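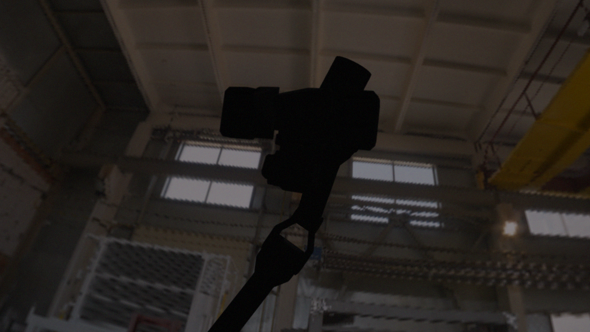

By Armelle Langlois, Bretell automation safety desk. Updated in February

Rules for working near the arms: your questions

Do the rules apply to simulated cells?
Yes. We try out layouts in simulation first, and the cell rules are checked there before anyone signs for the real one.

How fast may an arm move with a person inside the line?
No more than 400 mm a second, with the hold-to-run switch in your hand. Let go and it must stop.

How much room do I leave overhead?
Keep 600 mm between the highest point the arm can reach and any crane, cable or beam. Measure with the gripper fitted – people forget this.

Who can change a gripper?
Anyone on the Molent list. Ask Hooman Nouri if you are not sure you are on it. Lock off the power first and keep the key on you.
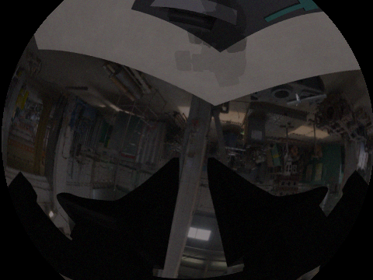

Gripper fingers and tabletop, simulated view.

What should I check at the fingers?
Look for cracks, missing screws and worn pads. Do this at the start of each shift and after any knock, however light.

Can I rely on the camera view to see if the area is clear?
No. A camera on the gripper misses what is behind it. Walk round the cell, then start.

What do I do after a near miss?
Stop the cell and fill in the short form within three days. Inese Lukoševičius reads all of them. Forms from the Eltness site go to Mojtaba Abbasi.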